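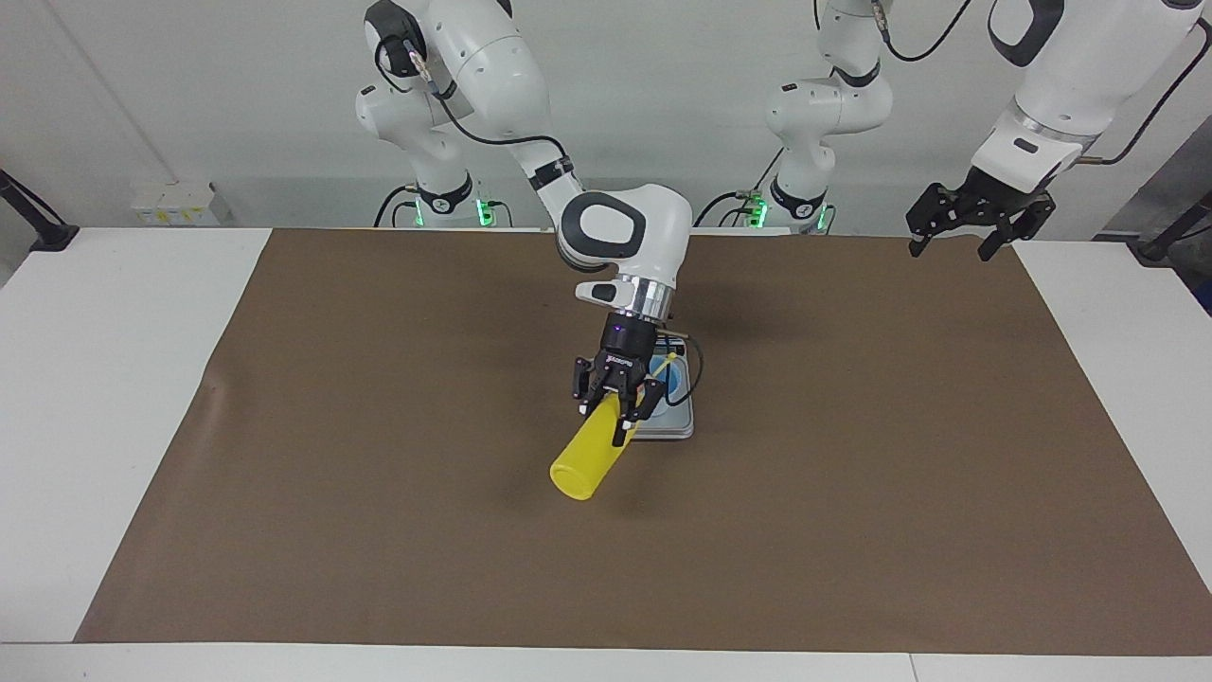 Minutes, tenants meeting, Camalano Building
May 20, 2020, by phone. Started late, people still dialing in.

On the call: Mieczysław Nowakowski (chair), Zbigniew Piątek (notes), units 2, 4, 5, 7, 9, 11. Unit 3 joined during item 2. Unit 8 sent comments by email, read out where they fit.

Last minutes
OK as sent. One fix, the bike rack quote was for the wall type and not the floor type. Corrected copy going round.

1. Loading dock
Still the main complaint. Trucks double parked most mornings, unit 5 had a delivery turned away twice. Unit 9 says their driver waits in the street with the hazards on and got a ticket for $100. Wants to know if the building pays. Building does not pay.
Long talk on booking slots. Nyitrai (management co.) offered an online calendar, monthly fee. Most would sooner have a shared sheet for free. Unit 7 worried folks won't fill it in. Mieczysław says try it until August and look again.
Agreed: shared sheet, 30 minute slots, first come. No holding a slot for the whole week.
Pallets left on dock overnight - whose? Unit 4 says some are theirs, will move them. The rest go out with the trash if still there by next pickup.

2. Freight elevator
Stuck again between 1 and 2. Drikden came out, reset it, left. No report. Third visit on same fault. Unit 11 wants them to replace the door sensor instead of reseting it every time. Drikden quote for the sensor is $979 incl. labor, good until end of month.
Unit 2 asked if it's under the service contract. Zbigniew read the contract out, sensors are "wear items", so not covered. Grumbling.
Vote: go ahead, all in favor, unit 3 abstained (just got on the call).
Split by floor area same as usual. Unit 2 on ground floor asked again to be left out of elevator costs. Lease says all units. Chair will raise with Nyitrai but no promises.
Sign inside the car to say max load, old one has peeled off.

3. Cleaning of shared areas
Door handles, kitchen, restrooms now wiped down twice a day by Derkex. Extra charge is $377 a month for the building. Unit 8 by email: too much, can we do our own floor. Unit 5 ok with paying, doesn't want to argue over who wiped what.
Soap out on second floor most afternoons. Derkex say they fill it in the morning. Bigger dispensers? Zbigniew to ask.
Kitchen: one person in at a time for now. Take your mugs back to your unit, anything left in the sink gets boxed up. Fridge clear out at the end of the month, label what you want kept.
Agreed to keep the twice a day cleaning, review in August with the dock sheet.

4. Front door and keys
Closer is too strong, door slams. Unit 4 can hear it through the wall. Someone has been propping it open with a brick, please don't, two packages went missing from the lobby.
Key fobs: list is out of date. Everyone send Zbigniew the names of people who have one and who has left. Old fobs get switched off after that, so if yours quits working that's why.
Unit 11 asked about weekend access, yes it still works, but the alarm panel by the stairs has to be set by last one out. It was left off twice.

5. Roof
Leak over unit 9 is back, same corner. Patch was done in winter and has lifted. Nyitrai say roofer is backed up. Unit 9 has a bucket down and has moved there stock. Wants it in writing that damage is on the landlord. Chair agrees, will write.
Unit 7 has a stain on the ceiling too, not dripping. Send pictures to Mieczysław.

6. Heat and air
Thermostat on 2nd floor, short discussion, same as last time. Left at current setting. Filters due, Nyitrai to confirm who does them.

7. Anything else
- Unit 3 noise from the compressor before 8am. Unit 5 will put it on a timer.
- Recycling, flatten boxes!! Hauler won't take the bin if the lid is up.
- Unit 2 has two shelving units to give away, free, must collect.
- Parking lines need repainting, nobody has a quote yet. Unit 4 will get one.

To do
Mieczysław: letter on roof, elevator cost question to Nyitrai, ok the sensor with Drikden
Zbigniew: dock sheet, fob list, soap, load sign
Unit 4: pallets, paint quote
Unit 5: compressor timer

Next call same time next month, same number. Chair had to drop off before the end, unit 7 closed the meeting.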